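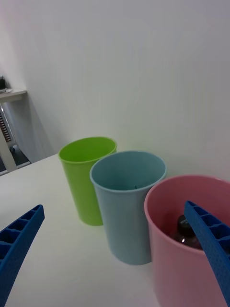

About Pindico

Welcome, and thank you for stopping to read a bit about us. We are a small maker and seller of everyday tableware: cups, bowls, plates, jugs and the odd tray, mostly in plastic and mostly in colours that cheer up a plain table. If you have come here looking for a long history with oil paintings of the founders, I'm afraid you will be disappointed, but we do have a story, and we're rather fond of it.

How we started

Pindico began in a spare bedroom with 48 boxes of tumblers that a hotel supplier had ordered and then decided against. Sawsan Bataineh, who had been the supplier's bookkeeper, bought the lot because she couldn't bear to see them go, and then had to work out what on earth to do with them. She sold the first few boxes to a playgroup at the end of her road, the next to a church hall, and the rest to people who had seen them in the church hall and wanted to know where they came from. By June of that year she had run out of cups and had a waiting list (in a school exercise book, which we still have).

Her cousin Bilal Bitar joined soon after to look after deliveries, which in those days meant his own car with the back seats down. We moved into our present unit when the bedroom door would no longer open all the way, and there are now 33 of us, counting the Saturday packers, who would be very cross not to be counted.

What we make

Our best known range is Kundholm, the plain tapered tumbler with a rounded rim. It comes in lime green, pale blue and dusty pink, and people do tend to have strong feelings about which is theirs. Families tell us that one colour per child has put an end to a good deal of arguing at breakfast. The Brodier range is for the bigger table: serving bowls, wide plates, a jug that pours without dribbling down its own front (it took us three goes to get that right). Eder is the newest and the smallest, made for picnics and caravans, and everything in it stacks.

We sell to homes through this website, and to 153 nurseries, cafés, village halls and holiday parks who order from us directly. Our smallest trade customer takes a dozen cups a year, and we are always pleased to hear from them!
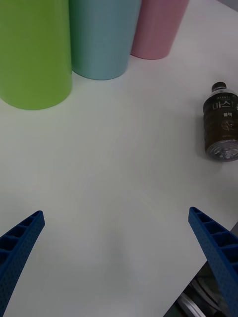

Carla Awwad
Head of Product

I have been here long enough to have drunk out of nearly everything we've ever sold, and a fair number of things we decided not to. People sometimes imagine that designing a plain cup must be quick work. There's no pattern to fuss over and no handle, so what is left? Well, the rim, for one. A thin rim feels sharp and a fat one makes you slurp, and finding the place in between can keep a room full of grown adults going for a whole afternoon. Then there's the bottom edge, the weight in the hand, and whether a small child can get their fingers round it.

Colour takes longest of all. We always look at a new shade standing next to the others on a white table, in a row, because a pink that is lovely by itself can turn quite sour next to a green. Majdi Geagea, our colour mixer, keeps a drawer with more than 400 sample chips in it and knows his way around it far better than I do.

I also like to see our cups among ordinary things, with a bottle of Maxwell black coffee lying next to them, say, or somebody's post. That's how they'll live in your house, after all.

Coming to see us

The shop at the front of the unit is open to everyone, and Berwyn Gough will happily put the kettle on if you are choosing for a hall or a nursery and need to sit and think. Seconds are on the shelf by the door. If you would like samples sent to you, write to us through the contact page and tell us which colours you'd like.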